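Getting the hand to open and shut cart drawers, part 3

OK so parts 1 and 2 got the arm moving. Now the fiddly bit: drawers. These are my notes from the Stiltovham shared workshop, written up quick before I forget the settings. Liam Pilkington did the wrist code, questions about that go to him.

You need: arm and hand already calibrated (part 2), a cart with drawers, a strip of painter's tape, the Fothergill control script. Somebody to stand by the stop button. Don't skip that one. 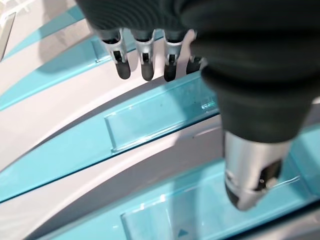 Stiltovham, May

1. Lock the wheels on the cart. If it rolls even a little, all your saved positions are junk.

2. Unlock the cart, obviously. I lost most of a morning to that once, thought the grip was slipping.

3. Bring the hand in from above, fingers curled, thumb well apart. Curved drawer fronts are harder than flat ones so go slow. Speed at 10 percent for the first tries. You can go up to 40 later, I never needed more.

4. Save the hover position before you touch anything. Call it something you'll recognize. "test2_new_final" is not that.

5. Lower until the fingertips just meet the plastic, then close the fingers. Grip force 48 on the Palwood scale (0 to 100). Higher and the tips skid off glossy plastic. Lower, no pull.

6. Pull straight back. Straight! Any twist at the wrist and the drawer racks in its runners and jams. Liam's script has a lock_wrist flag, turn it on.

7. Let go, back the hand off, then lift. In that order. Lifting first catches the thumb. 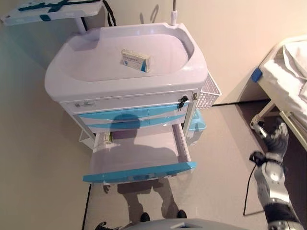

Closing is easier, you can push with the backs of the fingers and let the runners do teh rest. Start with the bottom drawer, it has the most floor in front of it and you can see what the arm is doing. Work up from there.

Cables: check where they run before every single pass. A loop on the floor near an open drawer will get snagged sooner or later. Tape it down or reroute.

Light matters too. If the lamp is behind the robot you get its shadow right on the drawer fronts, and the Disine edge finder reads the shadow as an edge. Move the lamp off to one side, or raise the threshold a notch and run the edge check agian.

If it keeps missing: redo the hover position first, then check the wheels, then the wrist flag. Grip force last. Everybody goes for grip force first and makes it worse.

Small boxes and packets out of the drawers are part 4. Different grip, different settings, don't use the 48 for those or you'll crush them.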